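Grelteck Bench Top Panel, White Matt

Replacement worktop for the Hakim and Bulance ranges of workshop bench. Supplied as a single panel, drilled on the underside to take either frame. Legs and fixings are sold separately.

Specification
Finish: matt white, both faces
Fixing points: 9
Load, evenly spread: 300 kg
Edge: square, sealed at the factory
Frame fit: Hakim, Bulance (wide version only)

Cutting to size
Panels can be cut at the Jirnamia depot before dispatch. Cut edges are resealed and left for a day. A cut panel cannot be returned. Send drawings to Nizar Hourani at the trade desk and quote part number 1939.

Surface and wear
The matt finish cuts glare from overhead lamps. It will scuff in normal use, and scuffs do not affect the load rating. Wipe with a damp cloth and mild soap. Do not use wire wool, bleach or polish. Marks left by rubber feet may need a second wipe.

White matt tops in use, with light scuffing:
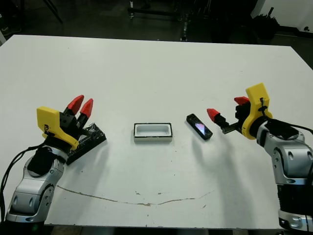
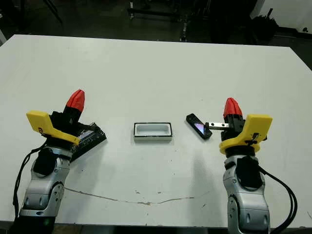 Delivery
Full panels leave the depot within 9 working days. Two people are needed to unload. Check the corners before signing, as damage reported later is not covered.

Related parts
Frame bolts, set
Levelling feet, set
Edge sealant, white
Rear upstand, wide version only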